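Ticket 1711: Standings page shows wrong team record after rescheduled match
Product: Evden league manager
Opened by: Charito Soriano, athletic office
Assigned to: Umesh Nigam
Priority: Normal
Status: Resolved

Charito Soriano, Monday 8:12 am
The girls tennis standings have us at three losses. We have two. The match against Gula was rained out in the second set and played over from the start the next week, and we won it. On the schedule tab it shows as a win. On the standings tab it seems to be counted as a loss and a win both. I have cleared the browser and tried it on my phone, same thing. Coach Whitlock needs this right before seeding.

Umesh Nigam, 9:40 am
Thanks. Can you tell me how the first match was closed out? There are two ways to do it, "Postpone" and "Enter partial score." Also please send the match number for both if you have them.

Charito Soriano, 10:05 am
Stuart Whitlock entered it from the courts. He says he put in the partial score and then made a new match for the makeup date. The old one is 1,322. I don't see a number on the new one, only the date.

Umesh Nigam, 10:31 am
That explains the extra loss. A partial score gets saved as a final if the match isn't also marked suspended, and we were behind when play stopped. The makeup went in as a separate match, so both are in the table.

Steps tried so far:
Marked 1,322 as suspended. Schedule tab updated.
Ran "Recalculate standings" for the season. No change on the public page.
Checked the admin view. Record is correct there.
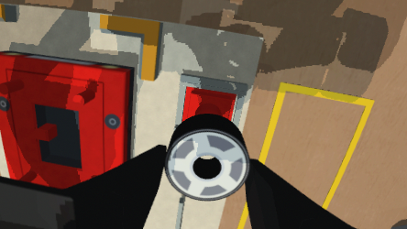

So the data is fine and the public page is behind. It should refresh by itself overnight, but I would like to get it done today. Passing to Lalit for the page side.

Lalit Awasthi, 1:15 pm
The public page was holding an old copy. Republished the spring season. Please reload and check the individual records too, as the singles players would have had the same extra loss.

Charito Soriano, 1:48 pm
Team record is right now. Singles are right. Second doubles still shows the loss.

Lalit Awasthi, 2:20 pm
Second doubles had a substitute in the first match, so that pair is stored as its own entry. Removed the suspended result from it by hand and republished.

Charito Soriano, 2:33 pm
Looks good. Stuart checked it against his scorebook and it matches.

Umesh Nigam, 2:50 pm
Closing. For the next rainout, use "Postpone" and then change the date on the same match. Rekha Kushwaha is adding this to the coaches' help page.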